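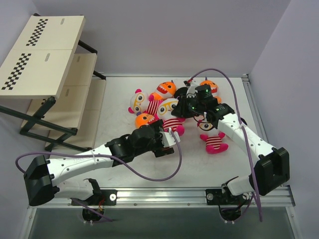
Zuletzt geändert: 4.9.23

Werkstattbuch > Außenküche > Rauch und Glut
Suche im Werkstattbuch Suchbegriff eingeben

Eintrag: Schweinenacken, dritter Anlauf

Der August ist vorbei, der Nacken vom August leider auch noch in Erinnerung. Der zweite Anlauf war außen Dachpappe und innen ein Fall fürs Gesundheitsamt, und Jonatan hat trotzdem zwei Portionen gegessen. Ich werte das als Höflichkeit.

Ausgangslage heute: Nacken mit Knochen, über Nacht in der trockenen Mischung (Paprika, brauner Zucker, Senfmehl, Salz nach Gefühl, und das Gefühl war wieder großzügig). Gegrillt im Bistico, Deckellüftung halb offen, unten ein Drittel. Buchenholz, zwei Stücke. Beim letzten Mal waren es fünf, und die Wäsche der Nachbarn roch bis zum Wochenende nach Schinken.

Der Deckelfühler zeigt 133 Grad, der Fühler auf dem Rost etwas anderes, und zwar jedes Mal etwas anderes. Ich glaube ab jetzt nur noch dem Rost. Wer den Deckelfühler eicht, bitte hier eintragen. Die Zeile bleibt vermutlich frei.

Bei 68 Kerntemperatur wie gewohnt Stillstand. Diesmal nicht nachgelegt, nicht hineingestochen, nicht alle zehn Minuten den Deckel gehoben. Stattdessen die Terrassenstühle geölt, die seit dem Frühjahr darauf warten. Danach in Papier gewickelt und zurück auf den Rost. 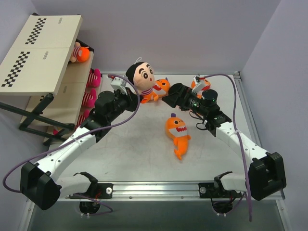
Beim Auspacken Saft bis auf die Schuhe. Kruste weich vom Papier, also noch einmal kurz offen bei 200 Grad, bis sie wieder nach etwas klang. Der Knochen ließ sich mit zwei Fingern ziehen. Ich habe das mehrmals vorgeführt, auch Leuten, die nur die Leiter zurückbringen wollten.

Soße: die Essigsoße nach Neagu, halbe Menge Chili. Die Flasche Korora aus dem Kühlschrank stand zum Vergleich daneben und schmeckt weiterhin nach Bonbon. 600 Milliliter angesetzt, viel zu viel, der Rest steht beschriftet in der Tür. Bitte nicht wieder für Eistee halten.

Beilage: Krautsalat, zu früh gesalzen, schwamm. Maiskolben gut, Brot verbrannt. Das Brot war meins.

Für das nächste Mal:
- Salz abwiegen. Wirklich.
- Papier erst, wenn die Kruste dunkel ist
- Kohle für zwei Durchgänge kaufen
- Kraut erst kurz vor dem Essen salzen

Jonatan Fagerlund will als Nächstes eine Lammschulter, nach dem Rezept, das er aus Sollunness mitgebracht hat. Es besteht aus einem Zettel, auf dem »lange« steht. Ich habe zugesagt und den Zettel vorn ins Buch geklebt.

3 Kommentare · 7-mal geteilt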